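4/5/21 – moulds, again

Spent the morning on the foot moulds and I'm still not happy with how I lay them out. The yellow shelf is the best spot we've got, black on yellow shows up lovely, but they never stay square for me!
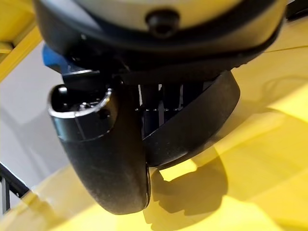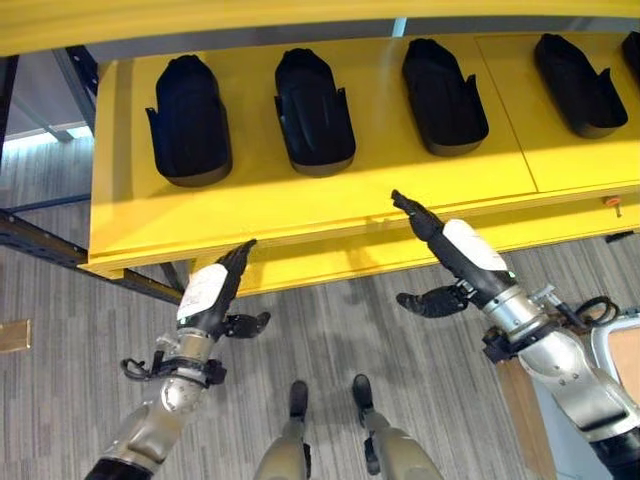
Guðlaug Baldursdóttir reckons I should turn every toe the same way before I start, and leave a hand's width between them. She did the Gornik batch like that in April and had only two to redo out of 14. Fair enough – I'll try it on the Piltel lot.

Still to do: wipe the shelf down, find the small brush, ask Berchtold about more release spray.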